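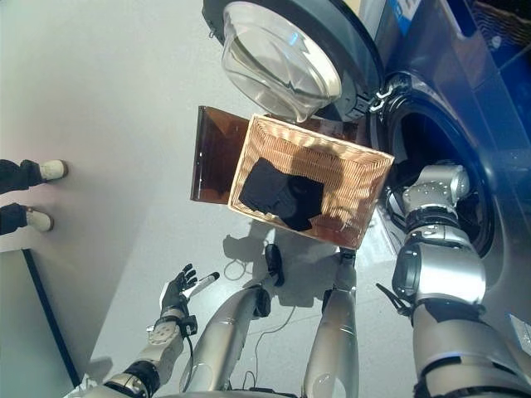 Basket and washer, door open

plerby266: Dark load goes in first. I don't buy that a basket with a lid keeps clothes any fresher. Mine stank by November. 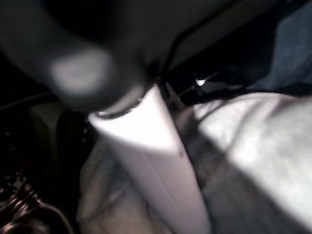

Re: lids
LCheetham: Depends what you put in it. Gym stuff will stink in anything. Wicker breathes fine.

plerby266: So the shop told me. Then why sell it with a lid?

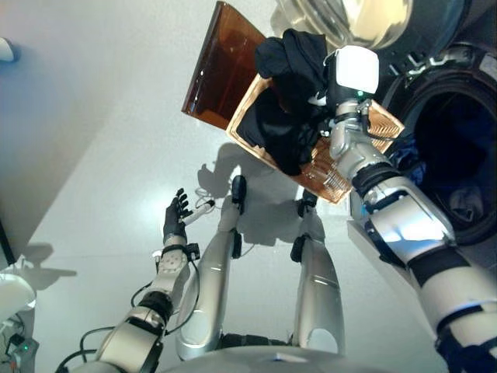
And I'd still sort by color. One basket for blacks and whites sounds like gray shirts to me.

Re: sorting
Malachy S: Disagree. 2 years of mixed cold loads, no gray shirts.

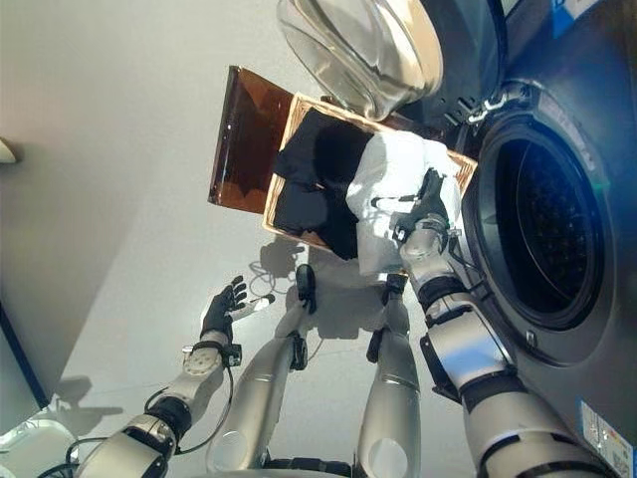

Re: Re: sorting
plerby266: Got a picture of those shirts?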